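Workshop notebook, Fivside
Entry for February, morning session, opened 09.30
Present: A. Abbasi, B. Zuccaro

Purpose of the session: to continue sorting the small personal articles held for the Bridik display, and to settle how each is to be entered in the register. The present batch comprises 48 articles. The light wooden table was used throughout, and the lamp was left in its usual position.

Small metal parts were taken first. These are the articles most easily mislaid, and the practice agreed last month was followed: one part is brought out at a time, entered, and returned to its envelope before the next is opened. Where the nature of a part is uncertain, the register is to say "metal, small, gold-coloured" and no more. B. Zuccaro had proposed "fitting" as a general heading; A. Abbasi prefers to leave the heading blank until the Wieser list has been consulted.
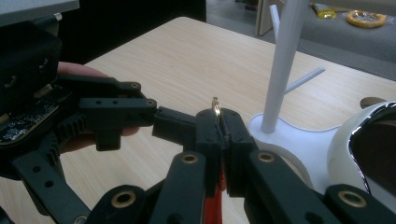

Small gold-coloured metal part, held at the tip. Identification open: pin, screw or similar.

Envelopes are to be labelled on the front only. The old Stilter labels lift at the corners and should not be used for this batch -- 14 of them had to be replaced before work could continue.

Toilet articles and pouches followed after the break. It was agreed that mirrors should be entered by shape, rim and handle, in that order, and that the glass should be described separately if marked. Pouches are entered by colour and fastening. An article with a zip is to be recorded with the colour of the zip as well as that of the cloth, as the earlier register omitted this and two entries can no longer be told apart.

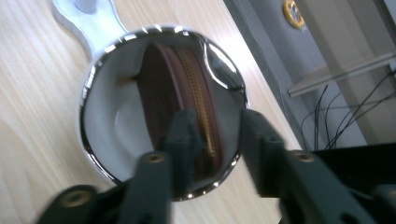 Round hand mirror, chrome rim, white handle. Brown pouch with golden zip reflected in the glass.

Polished rims are to be handled as little as possible and wiped with the dry cloth only.

Outstanding: Wieser list to be requested (A.A.). Padded trays, 2, to be ordered in the larger size (B.Z.). Heading for small metal parts still to be decided.

Fivside Workshop -- internal notebook. Enquiries to the register desk. Back to top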